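From: Antonina Vakulenko
To: trivwood-teleop list
Date: 30 July 2024
Subject: Re: kitchen demos, second batch

Wahyudi Chong wrote:
> We now have 100 demos from the Madholm sim kitchen, all
> driven by hand controller. 94 passed. I think that's enough
> to start training.

Passed what, though? The checker only looks at where things end up.

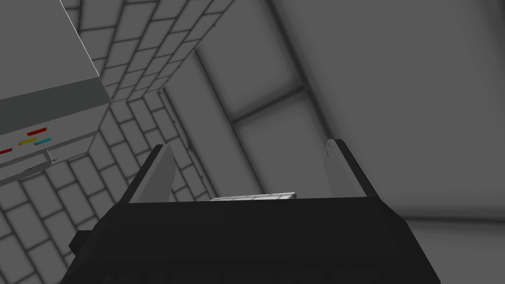
I replayed a few from the wrist view and I'm less cheerful than you are. The driver has a second view to steer by – the policy won't.
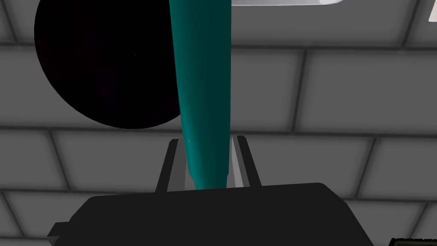
We went through this in February with the Brulleva set. Clean numbers, and then the arm copied every pause the driver made while thinking.
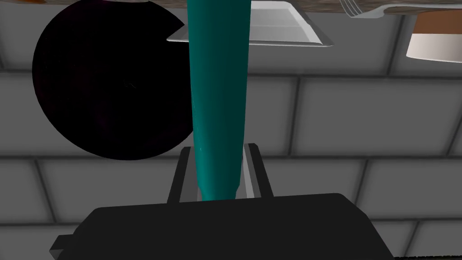

I'd also like to know how many people drove. If it was one person, we're teaching one person's habits.
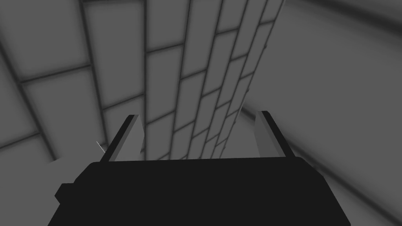
Should we throw the batch out? Keep it, but hold off training until someone other than the driver has watched all the replays.

I can take the first eight.

Antonina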